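Home | News | Science & Tech | Opinion | Newsletter | Log in

Robot learns to pick things up by being told when it was wrong

A research team at the Sestwood lab has found a cheaper way to teach a robot arm to clear a table, and the main ingredient is a person getting annoyed at the right moment.

The method is called Clidari. It comes out of a project named Millet, run jointly by the lab and Flirnovon, a small company that would like to sell robots to people who have too much stuff on their furniture. A paper describing the work went online in March, and the group showed it to visitors at an open afternoon the same month.

The usual way to teach an arm this sort of job goes as follows. A human steers the robot through the task, the robot records everything, and then the human does it again. After a few hundred rounds the robot has a decent idea of what picking up a bottle looks like, and the human has a sore shoulder and a new outlook on graduate school. The recordings are then fed to a learning program, which copies what it saw. It copies the hesitations too. One earlier model at Sestwood had picked up the habit of stopping halfway to the object, for no reason anyone could find, until somebody remembered that this was where the operator used to reach for a coffee.

Clidari cuts down on the recording. The robot gets a short set of full demonstrations and is then left to try the job alone, with a person standing by. When the arm starts to do something foolish, the person takes over, fixes the next couple of seconds and lets go. Only the fix is kept for training, along with the moment just before it. The long dull stretches where the arm was doing fine are thrown out, on the theory that it already knows them.

Letting a human step in is an old idea, and the paper says so at some length. The new part is the sorting. After each session the program goes back over the corrections and asks whether the arm was in real trouble or the person was only nervous. It does this by checking how sure the robot was about its next move and whether the human ended up steering somewhere different. If the hand on the controls simply did what the robot was about to do anyway, the correction gets a low weight. People, according to the paper, step in early a lot. The authors put this politely.

The tests were done on the kind of objects that end up on a side table when a household stops paying attention. Drinks bottles, snack bags, small packages. The arm has a gripper with two fingers, and its job was to pick up each item and move it off the table. It sounds like very little until you try writing down how to do it.

Bags are the hard part. A bottle lying on its side may roll, but it keeps its shape, and the fingers can close on it from most directions. A bag of chips is a different shape every time you touch it. Grab the middle and you may be squeezing air. Grab the edge and it may swing, fold, or slide out. The older models tended to treat a bag as a sort of flat bottle and went for the center, with the results you would expect. In the new version the arm goes for a crease or a corner more often, a trick it was never shown in the first demonstrations. It picked that up from the corrections, which were mostly people moving it away from the middle.

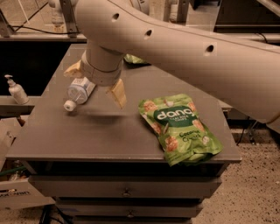 The numbers are modest and the team does not dress them up much. With Clidari, the arm failed on 21 percent of bags it had not met before. That is a lot of chips on the floor, but the same arm trained only on full demonstrations failed more than twice as often. On bottles the gap between the two methods was small enough that the authors decline to make anything of it, a restraint that could stand to spread.

What did change clearly was the time a human had to put in. The full set of demonstrations took 2 weeks to record. The corrections took 2 days, and that includes an afternoon lost to an argument over what counts as a failed grasp. (The settled answer: if the item leaves the table by any route other than the gripper, it is a failure. The argument had been over a bag that fell off the edge and landed in the bin.)

There are limits. All of the tests used one arm in one room, and the people doing the correcting were the people who wrote the program. Whether it holds up with a bored stranger at the controls is an open question. The sorting step also assumes that the robot has some idea of how sure it is, and robots, like a number of us, can be very sure and very wrong. In those cases the program took a good correction for a nervous one and marked it down, so the arm went on making the same mistake with full confidence. The paper gives this problem half a page and a promise.

Flirnovon says it has no product date. It would like to try Clidari next in a kitchen, where the objects are wetter and some of them are breakable. The Sestwood group plans to release the correction data later in the year, including the ones it thinks were only nerves, so that other labs can check whether they would have panicked at the same time.

Comments (4)

tallgrass_ed
So it drops one bag in five. My teenager drops none, but only by never picking them up.

M. from upstairs
Would have liked to know how fast it is. Every one of these stories leaves out the speed, and then you see the thing move and it takes a minute and a half per bottle.

pivotpoint
I work on something similar and the early stepping in is completely real. You watch the fingers close in on something and your hand just goes. We tried telling people to wait and they still grabbed the controls. Weighting it afterward seems smarter than fighting it, though I'd want to see it with people who didn't build the system.

tallgrass_ed
@M. from upstairs a minute and a half still beats the teenager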